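Section 3: Getting your books ready for the Jodero shelf

Before you put a single thing on the shelf, give yourself a little time at a table with the books you mean to keep there. We know it's tempting to load up straight from the box — we've done it ourselves — but a bit of sorting now saves a lot of shuffling later.

1. Clear a table and wipe it down with a dry cloth. Give it 5 minutes if you used any cleaner.

2. Bring the books over in small stacks and lay them flat, with the biggest hardcovers on the bottom. Picture books come in all sorts of sizes, so don't fret if the corners won't line up.

3. Turn each book so you can read its spine. If your family reads in more than one language, you may like to give each language its own row, or mix them all together and let the children sort it out!

4. Move the books to the shelf one stack at a time, starting with the lowest row. Each row holds up to 40 thin picture books or 12 thick ones.

Note: Dust jackets catch on the front rail. Slip them off first and keep them somewhere flat.

Caution: Do not stack books on top of the shelf until the wall strap is fastened (see Section 2).

5. Leave a finger's width free at the end of every row, so that small hands can pull a book out without bringing its neighbors along too.
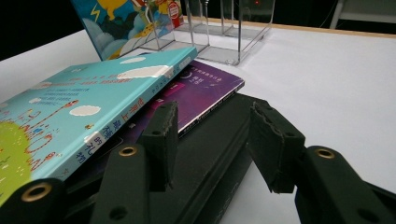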